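The Case for the Covered Table

Linen care is seldom discussed in public institutions, yet it shapes how their rooms are used. The Plonden residence handled 977 pieces in September, and many came back from the shelf creased. We believe the work surface deserves as much attention as the folding method. 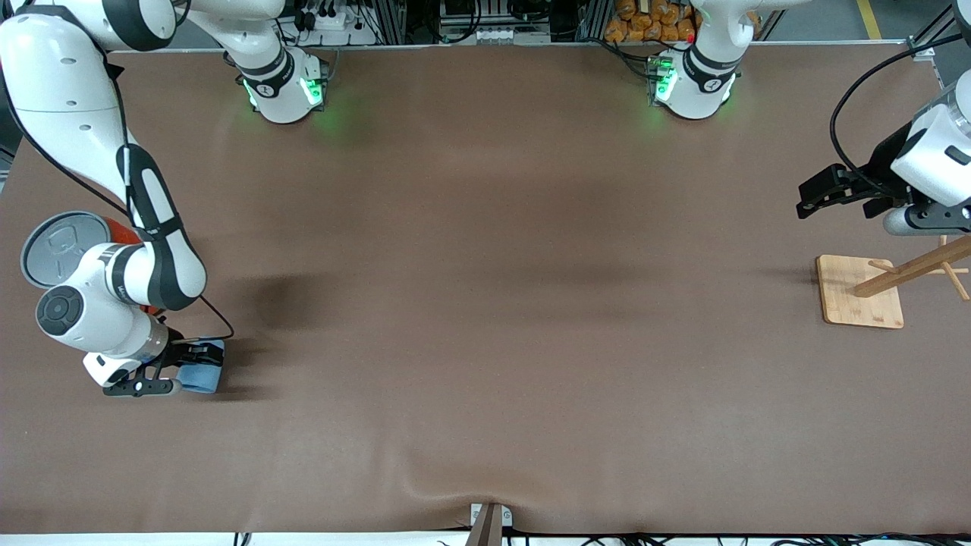
A folded light-blue cloth at a table with a smooth brown covering.

A plain covering in a dark or middle tone lets the edges of a pale cloth be seen clearly. It should be drawn flat before work begins. Residences that still fold on bare shelves or beds should reconsider the practice before ordering new linen.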